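Student Project Report: Open Day Visit to the Lenby Robotics Lab

Course: Introduction to Automation
Project group 13
Date of visit: Thursday, January 24, 2019

Background

Our group's project for this term is a part sorter for the school workshop. We started it in September and had most of the base built before the winter break. The arm is the part we were least sure about, so our instructor suggested we go to the open day at Lenby before buying anything. Lenby shares its building with a small company called Stidar that makes fixtures and grippers. Both were open to visitors that day.

This report covers what we saw, what we asked, and what we changed in our own plan afterward.

The visit

We signed in at the front desk and were put in the second tour group, with 25 people in it. The tour began with a short talk about the lab and its main project, Zistgate. Zistgate is a set of programs for planning how an arm moves to a shelf, picks something up, and puts it down in another place. The talk was mostly slides. We had hoped for more on how the planning works, but the speaker had to keep it simple for the younger visitors.

After the talk we went to the demonstration room. The demonstration was a pick from a shelf. An operator at a keyboard chose the item, the program worked out a path, and the arm moved in from the side. Each run took longer than we expected. The arm slowed down a lot close to the shelf and stopped before it closed the gripper. We asked about the stop and were told it is a check on the position, and that the operator can cancel the move at that point.

We watched 20 runs. Two of them were canceled by the operator because the gripper was lined up too close to a side panel. One item was dropped on the way out. The rest finished as planned. The lab said their log for the month before had 466 runs in it and that dropped items were the most common problem there too.

Questions we asked

We had written our questions down ahead of time. The answers below are from our notes.

How do you decide on the gripper? They try printed fingers first and only have metal ones made if the printed ones wear out. Stidar does the metal work for them. A set of printed fingers can be ready the next day, so they go through several shapes before they settle on one.

What do you do about cables? They leave extra length at the wrist and then run the arm through its whole range by hand before any program is allowed to move it. We had not left any extra length in our design.

How do you know where the shelf is? The shelf position is measured at the start of the day. If somebody bumps it, they measure again. A camera system called Ye is supposed to replace this step, but it was not ready to be shown.

What would you do differently? The answer was to start with a slower arm and a bigger work area.

The room

The demonstration room was also a working room, with desks and monitors at one end. The shelf was a plain white unit set on top of a black cabinet. Our group talked about this on the bus home, because we had planned to build a special rack for our parts and now think an ordinary shelf would do for testing.
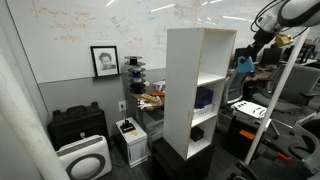
Figure 1. Shelf unit on its cabinet base, with the arm and blue gripper at right.

The shelf compartments are open, and a box can be pushed back if the gripper comes in at the wrong height. We saw this happen once. The lab did not count it as a failure because the item was still picked up, but for our sorter it would matter, as our parts have to end up facing the same way.

Changes to our project

We made these changes at our next meeting:

The arm base moves farther back from the sorting trays to give more room.
The wrist cable gets extra length and a clip.
We will print the gripper fingers in two widths and test both.
A stop before the gripper closes is added to the program. It can be turned off later.
The special rack is dropped for now.

The longer cable is the only change that costs money. The fingers can be printed at school.

Still open

We do not know yet how to measure the tray position each morning without taking up class time. We sent this question to the lab by email and will add the reply to the final report.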